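Section 4: Setting up the Burulo water softener

Right, by now you should have the cabinet in place and the bypass valve fitted (that was Section 3, and if you skipped it, please go back, I'll wait). This bit took me an hour the first time, and most of that was me hunting for a torch.

1. Turn the bypass valve so the handle points across the pipe. Your kitchen tap should still run. If it doesn't, you've got the inlet and outlet swapped, which I did at my own house in Pruvedbridge.

2. Push the drain hose onto the ribbed spigot at the back and do up the clip. Run it downhill all the way to the waste pipe, with no loops.

Caution: leave a gap of 20 mm between the end of the hose and the top of the waste. Don't shove it down inside, or dirty water can get drawn back up.

3. Lift the lid and pour in two jugs of water. You only do this once, the softener tops itself up afterwards.

4. Add the salt. I use the Gamness tablets, but any tablet salt made for softeners will do. Not table salt, and not the rock salt you put on the path! Fill to the line and no higher.
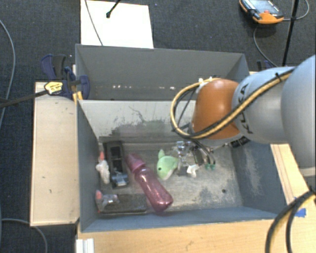

5. Plug in the power supply and set the clock. Hold the left button until the hours flash, then use the arrows. It's a 24-hour clock, so do check, or it'll start regenerating while you're in the shower.

6. Now enter your water hardness. Your supplier will have it on their website. Mine is 96 on the Yordanov test strips, and the table inside the lid turns that into the number you type in.

Note: if you move the hardness up or down later, the display goes back to 600 litres until the next regeneration. Mine did this in November and I thought I'd broken it.

7. Open the bypass slowly, a quarter turn at first, and let the air hiss out. Once it goes quiet, open it fully and run a cold tap for a couple of minutes.

8. Feel round every joint with a bit of dry kitchen roll. Any damp patch, close the bypass and nip up the nut by hand before you reach for a spanner.

Leave it overnight and look at the joints again in the morning. Section 5 covers the first manual regeneration.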